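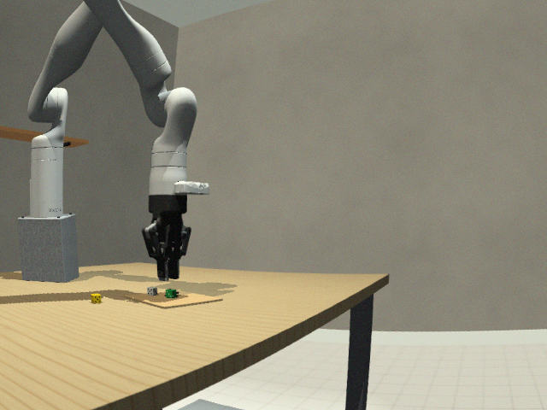

Kinell Bench Cell 2

The Bench Cell 2 is a single-arm sorting station for small parts, supplied by Mevholm. It takes over the repetitive part of kitting: picking an item, placing it, and logging the placement. The operator loads stock, sets the layout for each order, and clears exceptions.

Typical staffing change
At the Cletthorpe packing site, one operator per bench became one operator for two benches. Hand picks per shift fell, and inspection work rose. Shift lead Lộc Thân moved the freed hours to incoming checks and training. Operators there needed 22 hours of instruction before running a cell alone.

Specifications
Arm: pedestal mounted
End effector: multi-fingered gripper
Maximum item weight: 200 g
Stored layouts: 37
Supply: single phase
Operator controls: pause, release, skip item

New layouts are tested in simulation before they are sent to the cell. Line staff can edit a layout without programming.

Spare fingertips are stocked and ship separately. For retrofit to an existing bench, contact Khôi Trương in applications.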